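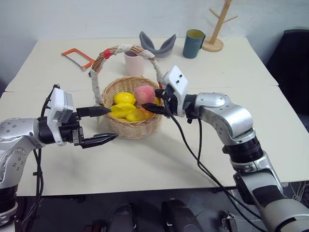
Prerkari update and the "solved" wrist stall
Posted by Jurgita Lūse, Friday
9 replies, 23 shares

We put the Prerkari update on our two-arm cell because the notes said the right wrist stall was fixed. It stalled again on run 340, gripper half closed on a piece of fruit, no fault code, status light still green. I had to kill power to get it loose. Their notes claim 300 clean runs on the test bench. Clean how? With what in the gripper?

KristapsG
Did you check the cable before blaming the update? If that loop under the wrist pulls tight when the joint turns, you get exactly this. Seen it on two machines here.

Jurgita Lūse
Checked it and tied it differently. Stalled again after lunch. I'm not saying it can't be the cable, I'm saying the same cable was fine on the old version for months.
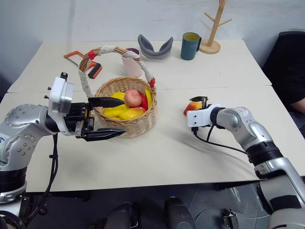
Dace Adomaitis

I don't buy the cable story either. What bothers me more is the green light. A stall I can live with. A stalled arm that says it's healthy is a safety problem, and people do sit next to these tables. Who reaches in to free the fruit? With us it was whoever was closest, until Fovgate made us write a rule about it.

KristapsG
A small gripper squeezing an apple isn't going to hurt anybody. Let's keep some sense of scale.

Dace Adomaitis
The gripper isn't the part I worry about. The elbow is. When ours came back from a stall it finished the move it had been holding, at full speed, with the power-on reset ignored. 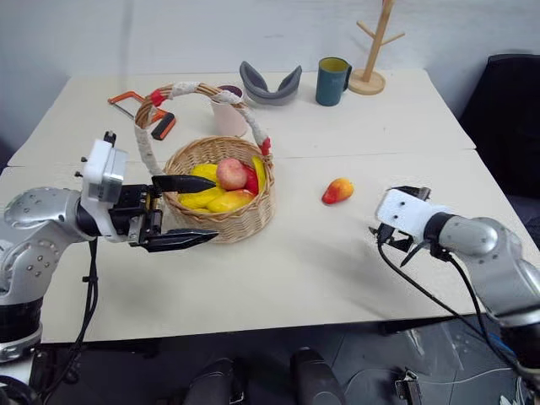 And support told me that was "expected behavior after a hold." I asked for it in writing and I'm still waiting. The left arm does it too, only less often, so one bad cable on the right doesn't cover it.

Jurgita Lūse
OK, that matches what mine did the second time. Going back to the old version tonight.

KristapsG
Fine, but log the motor current first. I still say cable.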